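Zomik (band)

Posted Aug 25, 2018 | 14 shares | 3 comments

Zomik is a post-hardcore band formed by singer Mahlet Habte and guitarist Adanech Ambaye. The group plays loud, fast songs with long instrumental breaks, and is known among fans of the style for its debut album, Clollholm, and for the dispute over the rights to that record. The band has released two albums and a handful of shorter recordings.

History

Habte and Ambaye met as students while playing in separate groups that shared a rehearsal space. Both groups broke up in the same summer. The two began writing together with a drum machine, and recorded four songs in Ambaye's bedroom. The songs were passed around on burned discs at local shows and led to the first offers to play outside their home town.

A bass player and a drummer joined before the first tour. The early shows were mostly in basements and church halls, with Habte singing through whatever speakers the room had. Several of these shows were taped by audience members, and the tapes still trade among collectors. The sound on most of them is poor.

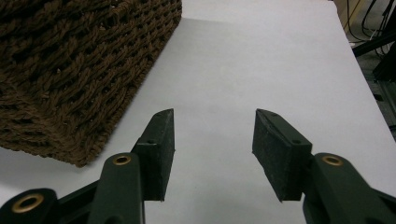
Who writes the songs in Zomik?
Ambaye writes most of the guitar parts and Habte writes the words, while the arrangements are worked out by the full band in rehearsal.

Clollholm

The debut album was released by Zekby, a small label that until then had handled only seven-inch singles. It was recorded quickly and mostly live, with vocals added at the end. The first pressing was 955 copies on vinyl, and it sold out during the tour that followed. Later pressings have a different running order, with the slow song "Gatepost" moved from the middle of side one to the end of side two.

Reviews were mixed. Writers who liked the record praised the drumming and the rough vocal sound. Others found it too long and complained that the guitars buried the words. Habte later said in a fanzine interview that she agreed with the second complaint, and a lyric sheet was added to the second pressing.

Label dispute

The contract with Zekby covered one album, but the label believed it also had first claim on the next. The band did not agree and stopped recording while lawyers exchanged letters. This went on for almost two years. In that time Zomik kept touring and played new songs on stage, some of which changed a great deal before they were put on tape. "Low Orchard" began as a fast song of under a minute and ended up as the longest track the band has released.

The matter was settled out of court. Zekby kept the rights to Clollholm and the band was free to go elsewhere. Copies of the debut have been hard to find since the label slowed down its business, and a planned reissue has been put off more than once.

Gretna Road EP and second album 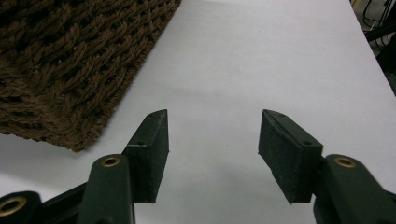
After the settlement the band put out a short EP on its own, sold by mail and at shows, and used the money to pay for studio time. The second album, Gebretsadik, followed in July. It is slower than the debut and has more clean singing. The bass is higher in the mix, and there are piano parts on three songs, all played by Ambaye.

The title track was the first song the group had written on acoustic guitar. A live version recorded during a radio session - with only Habte and Ambaye playing - was added to the digital release.

Style

Zomik songs often have no chorus. A typical song opens with a single guitar figure, adds the rest of the band and stops without a fade. Ambaye uses several open tunings, so the band carries spare guitars on tour to avoid long gaps between songs.

This site uses cookies. By continuing to browse you agree to our use of cookies. OK

Comments (3)

sidetwo: The order on the first pressing is better. Gatepost needs to be in the middle.

marrowfield: Is the lyric sheet in every copy of the second pressing? Mine came without one.

tk_drums: Saw them on the tour before the second album and Low Orchard was still the short version. I'd love to hear a proper recording of it.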